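Tile samples, week three

The kitchen floor is still bare subfloor. I said in March that I would pick a tile before the end of the month, and I have now picked one, so this post is mostly about how I got there and what it cost me in samples.

The room is small. The old vinyl came up in one long Thursday with a heat gun and a floor scraper, and underneath it was a layer of black adhesive that I had tested before touching. It came back clean. I scraped what I could, put down a patching compound over the low spot by the back door, and left it alone for a week.

## Samples

I ordered from two places. Sartori sends full tiles and charges for them, then takes the money off your order if you buy. Gomora sends little chips the size of a playing card for free. The chips are not much use. A color that looks fine on a card looks very different when it covers a floor, and you can't judge the edges of a tile from a piece sawn out of the middle.

The full tiles were worth paying for. I laid them out by the window and left them there for several days, walking past them at breakfast and again after dark with the overhead light on. The plain gray one was out by the second night. It showed every crumb. The cream one lasted longer, but it turned yellow under the bulb, and I'm not changing the bulb for a tile.

That left me looking at two-color checks. My grandmother had a black and white one in her hallway and I always liked it, but I wanted something warmer in a kitchen that gets no sun until four in the afternoon. I went back and forth on orange for a long time. Orange with a pale blue or lavender sounds bad when you say it out loud. I think it works, though, because the pale tile calms the other one down. A glossy finish is the part I'm less sure of, as it picks up a reflection of anything standing on it. 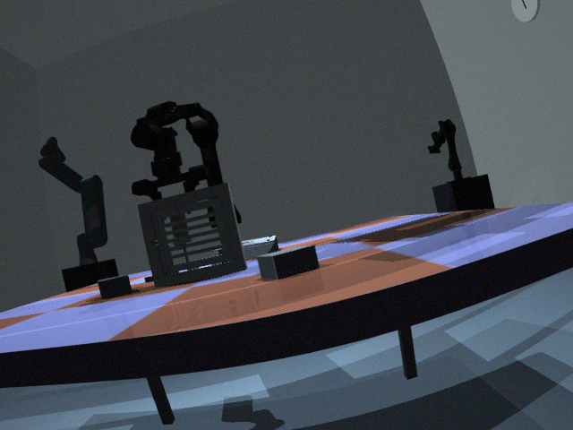
## What I ordered

I went with a matte terracotta from Sartori and a pale blue-gray to go with it. It's a quieter version of the same idea. The order came to 146 tiles, which covers the floor plus the cuts plus one spare box. The spare box is for later, when I drop a cast iron pan. I have done that in every kitchen I've lived in.

Pavithra Rai, who tiled her own bathroom last year, talked me out of laying them on the diagonal. She did hers that way and said the cuts along the walls took longer than the rest of the job put together. My walls aren't square either, so straight it is. I measured the long wall twice and the far end is out by enough that I'll have to taper the last row. It will end up under the cabinets, mostly.

Delivery is $70 to the curb or $99 to the door. I paid for the door. Tile is heavy and I have four steps.

## Grout

I haven't decided. White grout in a kitchen seems like a mistake. Pustow makes a mid-gray that the man at the counter recommended, and Irow has a sand color that might go better with the terracotta. I bought a small bag of each and will try them on a scrap of backer board before I commit -- two tiles of each color, one joint per grout, then a spoonful of tomato sauce left on overnight.

Things I still need:

- spacers, the 1/8 inch kind
- a second bucket
- knee pads that don't slide down
- a wet saw for the weekend (the rental place wants $63 a day)

The fridge is in the living room until this is finished. It hums more than I remembered, and the outlet it's on is the same one as the lamp, so the extension cord runs behind the couch. I'll post again once the first rows are down.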